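设备选型 > 机器人与自动化 > 手持夹爪采集设备预算怎么做

手持夹爪采集设备预算怎么做

先把丑话说在前面：如果你手里只有一份供应商给的报价单，那你手里还没有预算。报价单回答的是“这套东西卖多少钱”，而你要回答的是“把厨房里的活儿录够、录到能用，一共要花多少钱”。这两个数字之间的距离，我见过的项目里没有一个小的。

下面是我们自己做采购时用的步骤，针对的是家庭厨房这一类场景，用手持夹爪在真实台面上录抓取和摆放。做仓储、做产线的同行可以参考思路，具体条目别照抄。

第一步，先写任务，后看设备

很多人的顺序是反的：先在展会上看中一套夹爪，回来再想能拿它干什么。销售当然喜欢这种客户。

请先拿一张纸，写清楚要录的任务，写到动作这一级。“整理厨房”不算任务，“从筷子筒里抽出一根筷子，放到桌面右侧”才算。“倒水”也不算，要写明是提壶、开盖还是倾倒，壶的把手在哪一侧，壶里有没有水。写完之后，把每个任务里要碰到的物体列出来，按三类分：细长的，带把手的，软的或者会变形的。

这一步不花钱，却决定了后面一大半的钱往哪儿走。细长物体考验指垫的对位，带把手的考验开口和力气，软包装考验的是操作员的耐心。供应商演示的时候往往挑方块和纸杯，你就知道他们心里也有数。

第二步，去真实的台面上看

不要在会议室里验收。会议室的桌子又大又空，什么夹爪放上去都显得灵巧。真实的家庭厨房台面是窄的，后面顶着墙，墙上有插座，左边是灶，右边堆着调料，中间剩给你干活的地方就那么一块。
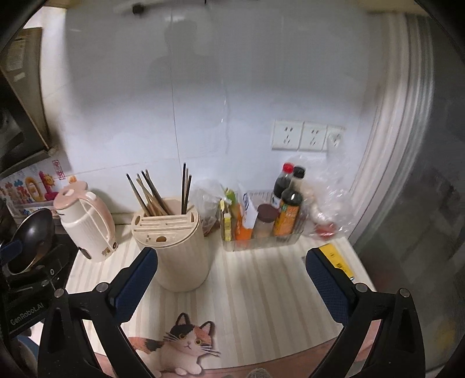

我的要求是：任何一家供应商想进入比价，先带着样机到一个住着人的厨房里做半天。台面不许提前收拾。做的时候你在旁边记三件事。一是夹爪完全张开以后，两侧会不会碰到旁边的东西；二是指垫贴上物体时，操作员要不要歪着身子去找角度；三是换一个物体之后，要花多久才能重新进入状态。

Rashti的样机在他们自己的展厅里表现很好，到了厨房，操作员的手肘一直顶着冰箱门。这个问题规格书上查不到，因为规格书只写夹爪的开口，不写人的胳膊要占多大地方。反过来，Vimis的样机看着笨，半天下来倒没有耽误多少时间。我对Vimis也没有特别的好感，他们的合同条款后面会讲到。

看样机的时候还要留意反光。瓷砖、锅的内壁、透明塑料袋，都是厨房里躲不开的东西。供应商会说“算法可以处理”。请他当场处理给你看，把同一段原始录像和处理结果一起拷走。拷不走的，一律按不能处理来算。

第三步，把报价单拆开重写

供应商的报价单通常有一行很大的“主机”，后面跟着几行很小的“配件”，最后是“服务（面议）”。拿到以后不要在上面改，自己另起一张表，按下面的栏目重新填：

设备本体：夹爪、相机、同步用的主机，分开写单价。不接受打包价，打包价的作用就是让你没法比。
易耗件：指垫、线缆、电池、固定用的螺丝和卡扣。
存储与传输：本地硬盘、备份硬盘、上传的带宽。
人工：操作员、现场协调、质检。
场地：使用费、交通、物品损坏赔偿。
返工：单独列一栏，不许写零。

填不出来的格子就空着，标红，然后拿着这张表去问供应商。对方回答的速度和具体程度，比他们的案例册有用得多。

易耗件值得多说几句。我们一开始也觉得指垫不算什么钱，Presevent的报价单上，一对替换指垫写的是487元，放在最后一页的小字里。单看不贵，可是你要问清楚：多久换一次？换的时候要不要重新标定？标定是自己做还是他们派人来？第三个问题的答案如果是“派人来”，那这对指垫的真实价格里就得加上差旅和停工。

油也是一个因素。厨房里用过的锅和油瓶，摸上去多少都有点油，带纹理的垫子沾上以后手感会不会变、怎么清洁、能不能用洗洁精，请供应商书面答复。Danier给我们的答复是“建议使用柔软的布擦拭”，我追问用什么擦，就没有下文了。

第四步，算有效时长，别算录制时长

这是最容易被糊弄的地方。供应商和外包团队都喜欢报录制时长，数字大，好看。可是录制时长里包含了调整站位、把物体放回原位、接电话，还有掉了重来的那些片段。

我们有一个项目，计划采集208小时，跑了34户厨房。排期表上每一户的时间分得很整齐，看着非常科学。真做起来，有的户型灶台和水槽挨在一起，两个人站不下；有的户主中途要做饭，只能停。排期表上没有一行是留给做饭的。

所以预算里请用“每有效小时成本”做基准，算法很简单：把第三步那张表的总额，除以质检通过的时长。质检通过率不要用供应商给的，用你自己试录的。没有试录过就没有通过率，那就先别签大单。

试录怎么做？挑三个差别大的厨房，每个厨房录同样的任务清单，每个任务都做到操作员觉得烦为止。同一组物体要换着位置、换着视角录，锅、壶、筷子筒这些东西稍微挪一挪，难度就不一样了。
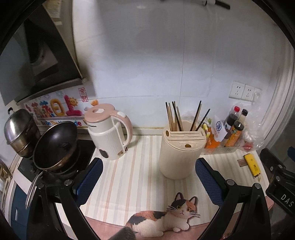 试录结束后的复盘，请把操作员叫上，而且让他们先说。Leonilde Paiva带过我们的现场组，她交上来的记录只有一页纸，写的全是哪个动作要停下来换手、哪个任务做到后面手腕发酸。这一页纸让我们砍掉了原计划里的一整类任务，省下的钱比跟供应商谈下来的折扣多。

手持设备的重量，规格书上写的是一个静态数字，供应商也会很热心地告诉你它“非常轻”。举一分钟当然轻。请让操作员连续做一个上午，再问他轻不轻。如果要安排轮换，人工那一栏就得重填。

第五步，谈合同时盯住四个地方

数据归属。设备配套的软件如果默认把录像传到供应商的服务器，要写明能不能关掉，关掉之后功能少了哪些。Vimis的合同初稿里，这一条写在附件的附件里，措辞是“为改进产品体验之目的”。我们要求删掉，他们拖了超过两个月才改。

导出格式。要求交付一份完整的样例数据，用你自己的工具打开，确认时间戳、夹爪开合量和画面能对得上。只能用对方软件查看的数据，等于租来的。

备件供应。写明型号停产以后还供多长时间的备件。小公司迭代快，这是优点，也意味着你手里的型号可能很快就成了“上一代”。

验收条件。用第一步那张任务清单验收，不用供应商的演示脚本。任务做不到约定的质量，尾款不付。对方如果说“行业里没有这么验收的”，你可以请他介绍一下行业里是怎么验收的，然后听他讲。

第六步，决定买、租还是外包

我的看法偏保守。试录阶段一律租，哪怕租金看起来不划算。租的那点差价，买的是反悔的权利。

任务清单稳定了，连续两轮试录的有效小时成本差不多，再考虑买。买也先买够一个小组用的，备一套整机，不要一上来就按满编配齐。设备放在柜子里不会自己产生数据，折旧倒是按月来的。

外包适合任务简单、数量大、你自己又没有现场人员的情况。前提是质检必须留在自己手里。把采集和质检交给同一家，拿回来的通过率一定很漂亮，漂亮到你不知道该拿它怎么办。

几个常被问到的地方

双臂任务要不要从一开始就做？如果任务清单里没有非用两只手不可的动作，就先不做。两套设备同时上台面，同步、标定、站位都要重新算，花的钱不止翻一倍。“以后可能用得上”不能算理由，以后用得上以后再买。

二手设备能不能收？夹爪本体可以考虑，转轴和连杆上手掰一掰，有没有松旷一试就知道。相机和同步主机我不收，出了时间对不齐的问题，查起来花的人工够买新的。

领导问能不能再砍一点怎么办？可以砍任务，可以砍户数，不要砍返工那一栏。返工栏砍掉以后，返工还是会来，只是到时候没有钱付。

预算表做完先放两天，再拿给一个没参与选型的同事看，请他专挑看不懂的格子问。他问到第几个问题你答不上来，就从那个格子开始重做。我们十一月交上去的那一版，第一个被问住的格子是硬盘：主备各一份的容量算了，每天收工以后谁来拷、要拷到几点，没有算。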